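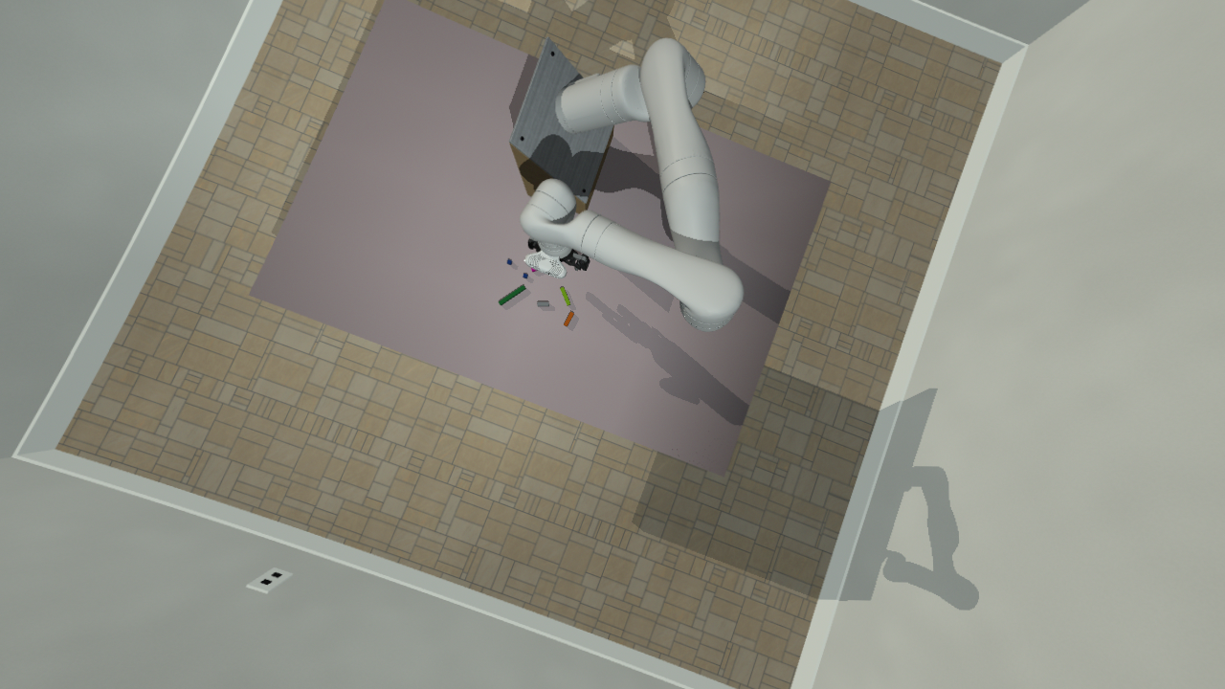

Render with the tan stone tile and the mauve-grey rug.

3 June 2024

We have finally settled on a floor for the back room. It took longer than the kitchen did, and the kitchen had plumbing.

The old carpet came up in one weekend. Under it was a concrete slab with a slope towards the laundry door, 26 millimetres from one side to the other. I'd been warned that a slab in a house this age would be out of level, but I had pictured something I could fix with a bag of compound and a trowel. The bloke who did the levelling used a lot more than one bag and charged $794, including the primer. I think that was fair. He also ground off the old glue, a job I had started myself and given up on.

Then tile or timber. We had timber in the Desberg Street flat and I liked it, but this room gets the afternoon sun and everyone walks through it from the yard with sand on their feet. Tile it was. We brought home samples from two places and left them on the slab for a fortnight, moving them whenever they were in the way. The Inar was a smooth pale grey and showed every footprint. The Pestier was a tan stone with some variation in it, and it hid the dirt so well that I forgot to sweep it.

The Pestier is $69 a square metre. The room is 34 square metres, so that is $2,346 before you add anything for cuts and breakages, and before the tiler. We ordered ten per cent extra. My father always kept a box of spare tiles in the shed and used them twice in thirty years, but he did use them.

The walls will stay pale grey. I went back and forth on a warmer white and painted a test patch near the window, and by evening I couldn't tell which was which.

A rug is the next thing. Tile is hard on the knees and the room echoes now that it's bare. I want a big one, big enough that the chairs sit fully on it, in a colour somewhere between grey and pink. Those seem to cost either very little or far too much. If you have bought a large rug that has survived a dog, I'd like to hear what it's made of.

The tiler can't start until August. Until then we have a flat slab, which is at least easy to mop – and the dog likes lying on it.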